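November, posted in the evening
By the Sestero Neighbors newsletter desk
68 shares | 2 comments

She was already halfway through a story about sourdough when I sat down, so I never did get to ask my first question. The baker behind Pestine, the little bread counter on Ginting Street, talks the way she kneads, slowly and with her whole shoulders, and I was happy to let her go on.

"I started at my kitchen table," she told me, "and for a long while the loaves were flat as plates." She kept at it through one winter with a starter she still calls the old lady, feeding it before bed and again before coffee.

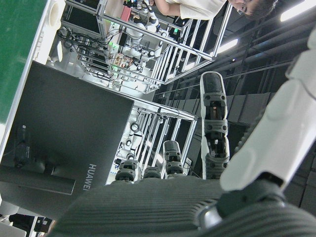 What changed things was the flour. She switched to a coarse rye from the Fevamora mill, and she says the smell alone (sweet, a bit like wet hay!) told her she was getting somewhere. "You have to let the dough boss you around a little," she said, and laughed so long that her tea went cold.

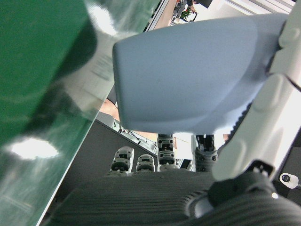 Her sister remembers it differently, and told me over the phone that the flour had little to do with it, that the oven was simply too cool all winter and no one would listen to her.

The baker waved this away when I brought it up. She did buy a new oven that spring, she admitted, and yes, the crusts got darker.

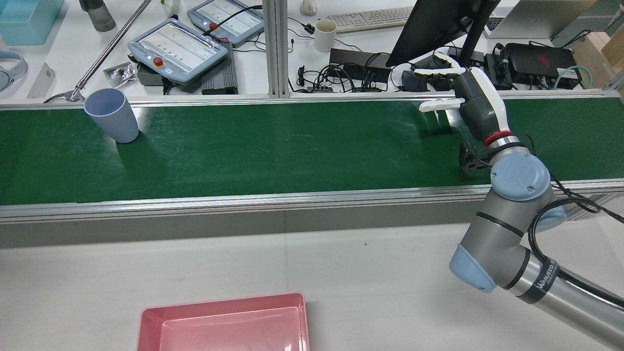
These days she is up at 2 in the morning and the door opens at 9. Last year she baked her first batch of 1000 rolls for the harvest supper, and she slept through the supper itself. "They saved me a plate," she said. "No rolls left, though."

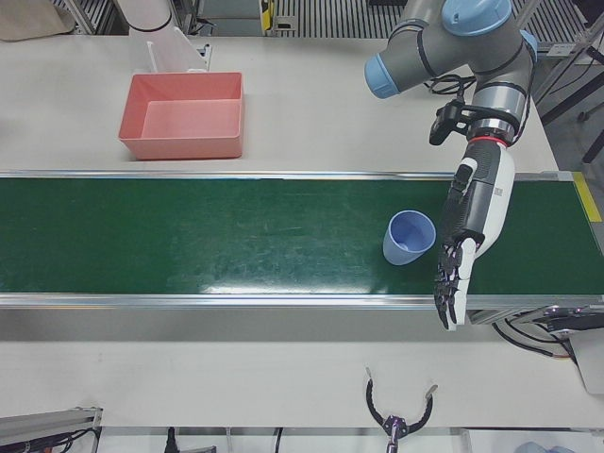

Comments (2)

ryefan: Please bring back the caraway loaf, my mother asks every week.

Porchlight: Team sister. It's always the oven.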